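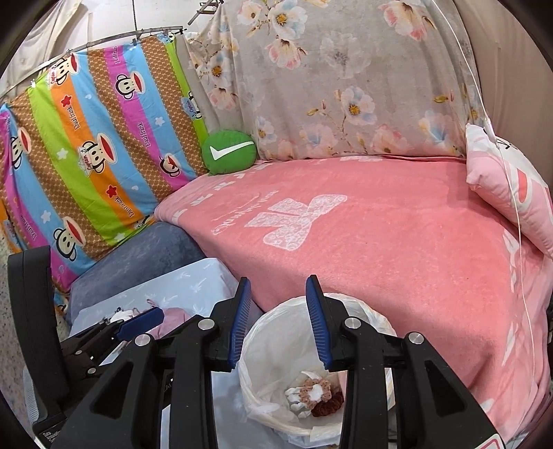

Jornedwood Residents' Association

Minutes of the spring general meeting, held in the downstairs hall, 2026-04-18, 10.30 am

Present: nine members, including the chair and secretary. Apologies were received from two households on the upper road.

1. Minutes of the last meeting

The minutes of the November meeting were read and agreed, with one correction. Under item 4, "the east gate" should read "the lane gate". The secretary will correct the file copy.

2. Matters arising

The handrail on the steps to the bus stop has been repaired. The paint does not match but the rail is firm. The letter to the parish about the blocked drain outside the hall has had no reply. The secretary to write again and enclose a copy of the first letter.

The noticeboard key is still missing. Agreed to change the lock if it has not been handed in by the end of the month.

3. Accounts

The balance stands at a little over £2,000. The hall insurance has been paid. Income from the winter lunches was lower than last year, mainly owing to the two that were called off for snow. It was asked whether the subscription should go up. The chair said it had been looked at and there was no need this year. Accounts accepted.

4. Rubbish and recycling

Pover, who collect from the lane, have written to say that collections will move to an earlier start from next month. Bins need to be out the night before. Several members said that bags left beside the bins had been torn open by foxes. Members were asked to put out lidded bins only.

The question of garden waste was raised again. Pover will take it for an extra yearly charge per household. A show of hands found little interest. Those who want it are to arrange it directly. The shared compost heap behind the allotments may still be used, but no cooked food and no turf.

One member asked if small batteries could go in with the household rubbish. They cannot. There is a tub for them in the hall porch, which is emptied when full.

5. Hall heating

Two quotes have been received for replacing the boiler. The one from Trito includes taking away the old boiler and a yearly service for the first two years. The other is cheaper but does not include either. There was a long discussion. Points made were that the hall is used mostly in the mornings, that the back room never warms up whatever is done, and that the radiators should be looked at before any money is spent. It was agreed to ask Trito to come and look at the radiators, and to put off a decision until the next meeting.

In the meantime, hirers are to be reminded to turn the thermostat down when they leave. A new notice will go up by the door.

6. Footpath to Bråten

The path is very soft beyond the second stile, and walkers have been going round by the edge of the field. The farm has asked that people keep to the path. It was proposed to lay 80 metres of stone over the worst part. The landowner has agreed in principle but wants to see a drawing first. The chair to arrange this with the parish footpaths officer.

A member asked that the sign at the Bråten end be turned the right way. It points into the hedge.

7. Summer fair

The fair will be held on the field if dry, otherwise in the hall. Tables to be borrowed from the school as before. The cake stall has enough helpers, the plant stall does not. It was suggested that the raffle be dropped. Put to the vote and defeated by five to three, with one abstention.

8. Any other business

Parking on the verge opposite the hall is making it hard for the bus to turn. A note to go in the newsletter.

Thanks were recorded for the new curtains in the back room.

9. Next meeting

In November, same place, date to be put on the noticeboard.

The meeting closed at 12.05 pm.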